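Reading time: 3 min

To: the handheld-rigs list
From: Gwion Maddocks
Re: Re: dropouts on the left wrist, again

Alun Lougher wrote:
> We're getting the same thing at our end. Left wrist pose jumps sideways
> mid-task, comes back, and the software carries on as though nothing
> happened. I've swapped the tags and recalibrated twice. Before I tear the
> whole rig down, has anyone had this and found a cause? I'm starting to
> suspect the lighting, and after that the phase of the moon.

Alun,

Leave the moon out of it for now. I spent most of November blaming the lights too, and I have the receipt for the diffuser panels to prove it. Ours was the cable.

Background for those who joined after the last round of this: we run wrist markers and handheld grippers through a Kadska hub, with Plestora doing the time sync and logging. The tasks are dull on purpose. Move the cup, tidy the table, push the chair in. The fault showed up as a jump of 165 mm to the left, always the left, and always with a perfectly healthy status light. I've grown to distrust that light. 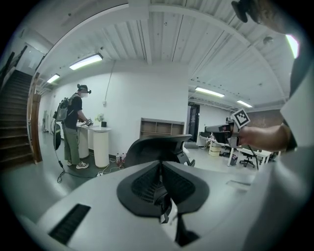
What sent me the wrong way was that it never happened on the bench. You could sit there waving your wrist like the Governor General for 11 minutes and get a lovely clean track. Ask the same person to walk over and bend down to something, and off it went. The cable was coming under load at the hub end, the connector was rocking in its socket, and the hub was dropping packets for 700 ms at a go. Plestora then filled the hole with its best guess. Its best guess is terrible, but it's delivered with great confidence, and nothing in the default log tells you it was a guess.

So the tracker was fine, the tags were fine, and my colour-matched lighting was a very nice waste of money.

The part that bothers me more is the safety side. We'd been replaying those sessions on the Rerach arm. On the second replay it took the jump at face value and swung straight at the end stop. The speed limit caught it and the only casualty was a bracket, but I was standing closer than our own written rules allow, and I wrote the rules. We've since put a check in front of replay that refuses any file with a gap over 4 frames. It refuses a lot of files. Morale has been better.

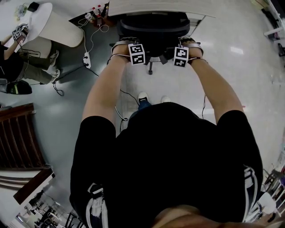

Chairs were the worst for us, by the way. Both arms go forward, the slack disappears, and if there's a caster anywhere near a lead it will find it. We now clip the cable at the elbow and again at the belt, leave a loop between the two, and have a second person watching the floor for trip hazards whenever anyone's on their feet. That last one should have been in the procedure from the start. It's in there now, in bold, with my initials beside it.

To check whether yours is the same fault, turn on raw packet logging (it's off by default, buried under Advanced), have someone reach for the floor with the left arm, and look for repeated sequence numbers. If you see them, wiggle the connector by hand and watch it happen live. It's oddly satisfying after a month of misery.

I did report it to Ezeani, who supplied our hubs. They asked whether I'd tried adjusting the lighting.

If your log comes back clean, send me a chunk and I'll have a look. And please keep the arm powered down until you've sorted it -- or at least stand farther back than I did.

Gwion

Recent in this list
- Dropouts on the left wrist, again (Alun Lougher)
- Kadska hub: which socket is the good one?
- Replay check script, second attempt
- Wanted: spare Rerach bracket, any condition
- Plestora time sync after a laptop goes to sleep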